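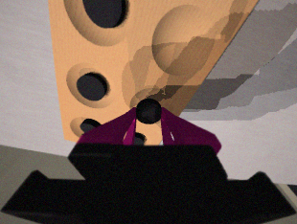 The Ormsby Swap Shelf, One Year On

The swap shelf in the Ormsby Street lobby turned one in October, and it has survived a year of us. You may remember the original idea, which was that people would leave things they no longer wanted and take things they did. The first half has been a tremendous success.

More than 200 items have come in. A good many have gone out again, although the bread machine has now been adopted and returned so often that we've stopped writing it in the log. It makes one loaf, the loaf is fine, and then it has to live somewhere. If you are the sort of person with a spare yard of counter, it's on the bottom shelf, with the manual and without the paddle.

Jigsaw puzzles remain our strongest category. We have 18 of them at last look, mostly harbors. Please write on the lid if you know a piece is missing. "Complete (I think)" has been tried on several boxes and did not hold up well on a rainy Friday with the whole family at the table.

Board games are nearly as popular. The copy of Drimik that came in last spring went home with somebody the same evening and has been passed along ever since, with a growing sheaf of house rules tucked in the box, two of which contradict each other. We would like the box back at some point, if only to read them. 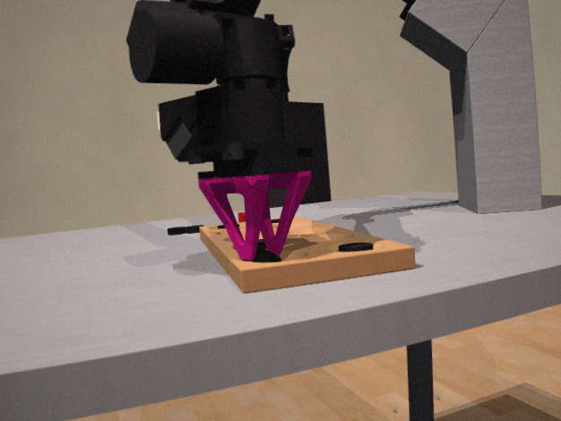

Black arm, magenta gripper, wooden board.

A few words about what the shelf can't take. No mattresses, no paint, no opened food, and no more single skis. Encyclopedias are allowed one volume at a time, and we will be watching. Chargers are welcome if you can say what they charge. The shoebox of mystery cords was sorted in the summer by three neighbors with strong opinions, and what was left went to the recycling depot in Flustden, where they take electronics at the side gate until noon.

The Fluto coffee grinder deserves its own paragraph. Whoever left it: thank you, it works beautifully, and it can be heard on the fourth floor. Its new owner has agreed not to run it before 7 a.m. -- an arrangement reached by notes in the elevator, which got a little warm toward the end and have since been taken down.

The limit is still 12 items per household per month. It was put in for one household, who knows who they are and who has been very good about it lately.

The next tidy-up is on Friday at 6 p.m. in the lobby. Bring a damp cloth and a tote bag. Anything that has sat on the shelf since spring goes to the thrift store that night, except the bread machine, which they have asked us not to bring again.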